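# Sorting a Mixed Drink Order onto Two Trays

I love a big drink order. Hot coffees, iced teas, somebody's half-sweet something, all landing on the counter at once — it's the best puzzle in café work, and it gets so much easier once you stop building trays straight off the machine. This is the method we use at Trestside for pickup orders and for the meeting runs we do over at the Cornus building, and anyone can learn it in one shift.

## What you need

- Two serving trays with raised rims and cut-out handles
- A table you can reach from both sides, with a clear gap in the middle
- Lids that match your cups (flat ones in the hot stack, domed ones in the cold stack, or however your supplier does it)
- Sleeves for everything, cold cups included
- A dry cloth
- The ticket, right side up where you can read it

About sleeves on iced drinks: yes, please! Customers like them, and a sleeved cup is far easier to hold once the condensation starts. Raquel Teixeira got me onto this and I'm never going back.

## Step 1: Set the trays down first

Put one tray on the left and one on the right, with the handles where the carrier is going to want them. Leave enough open table between them for the whole order. We call that gap the landing. If your table is too small for two trays and a landing, bring out a folding table and park the trays there.

Wipe both trays now. A wet tray turns every paper cup into a skater.

## Step 2: Lid and sleeve at the bar

Everything gets its lid before it leaves the bar. Press around the rim with your thumb, all the way, and listen for the click on the side opposite the sip hole (that's the side that pops). Then slide the sleeve up from the bottom until it's snug. On a tapered cup it will stop by itself, so don't force it or it'll crease.

For iced tea, tea goes in first and ice second. You'll see the level come up as you add ice, so stop pouring early. A domed lid gives the ice some headroom, which is a lovely thing when you've been a little generous.

## Step 3: Fill the landing

Bring the drinks to the middle of the table and group them close, paper in one column and clear cups beside it as far as the order allows. An odd one out can stand at the back. Now read the ticket out loud and touch each lid as you go. It feels silly for two days and then you can't work without it.

This is where you catch the missing drink, the wrong size, the lid that isn't seated. Fixing it here takes ten seconds. Fixing it at the Cornus front desk takes an elevator ride, as Rutilio Ochoa can confirm.

## Step 4: Move them out

Hot to the left tray, iced to the right. Our carriers all know it, so there's no asking. A few habits that help:

1. Hold the cup low, by the sleeve. Never lift by the lid, however solid it feels.
2. Start with the far corner of the tray and work toward yourself, so you aren't reaching over full cups.
3. Set hot cups on a diagonal if there's room. Each one keeps a bit of space for fingers.
4. Keep the heaviest iced cups near the middle of the tray.
5. If two people are loading, each takes a tray and stays with it.

When you're handing a cup across to someone, keep your hand on it until you feel them take the weight. Then let go — slowly! 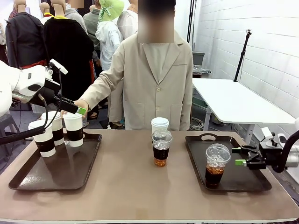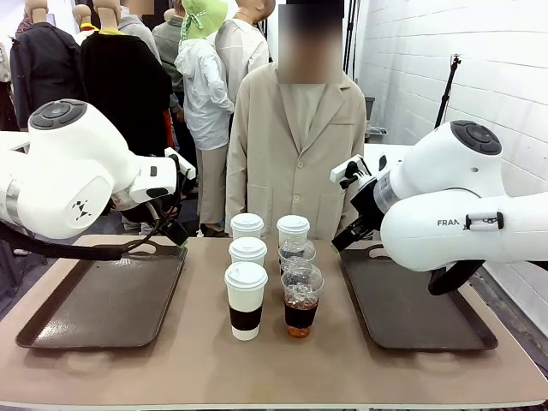
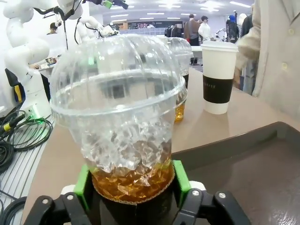
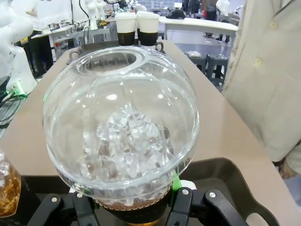 ## Step 5: Check and carry

Give each tray a tiny nudge before you lift. If anything slides, move it in from the rim. Lift with both hands through the handles, elbows in, and look where you're going instead of at the drinks.

Two trays means two trips or two people. Elvia Valdovinos can stack her forearms like a circus act, and I still make her do two trips.

## If something goes wrong

**The sleeve slips down.** The outside of the cup is damp. Dry it and put on a fresh sleeve.

**A lid keeps lifting.** Swap it once. If the second one lifts too, change the cup, because the rim is probably bent.

**The order changes halfway.** Bring everything back to the landing and read the ticket again from the top. I know, I know. It's still quicker.

Practice with water and ice on a slow afternoon in May, before the iced season really gets going. Have a friend call out a made-up order and load it cold, then swap places.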